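Seasonal Packing and Sales Floor Assistant, Nernuvport store

Home » Work With Us » Current Openings

Reference: 651
Position type: Casual, fixed term
Reports to: Kiran Sachdeva, Store Operations
Hours: 24 per week, rising in December

Povex sells gifts, candles, bath goods and home décor from its store in Nernuvport and a smaller shop in Ostitz. We are hiring for the Nernuvport store ahead of the holiday open house. The role is split between the packing room and the sales floor, and the split changes with the roster.

Duties

Pick and pack gift box orders against the printed order sheet.
Check each box for correct contents, colour and gift card before sealing.
Restock shelves and rotate seasonal displays.
Operate the till and process returns under the store policy.
Receive deliveries at the rear door, record shortages and store cartons by aisle code.
Set up and pack down tables for open house evenings.

Requirements

Previous retail or warehouse work of at least one season.
Able to lift 15 kg and stand for a full shift.
Basic computer skills. Stock is recorded in Lodhi, and training is paid.
Available for evening shifts until 9 pm during the open house period.
A driver's licence is an asset but is not required. Staff who work at both locations are paid mileage for the 37 km between them.

Pay and conditions

Pay follows the store's casual rate and is confirmed in the written offer. Shifts over five hours include an unpaid meal break and a paid rest break. Staff discount applies from the first shift, excluding clearance items. The trial shift is paid and takes about 60 minutes. 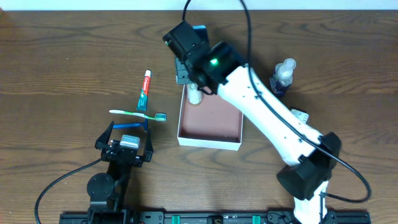 Personal care items and an open box on the table.

How to apply

Send a résumé and a short cover letter to Kiran Sachdeva, quoting reference 651. State your earliest start date and any evenings you cannot work. Applications may also be left at the front counter in a sealed envelope. Applicants chosen for a trial shift will be contacted by phone.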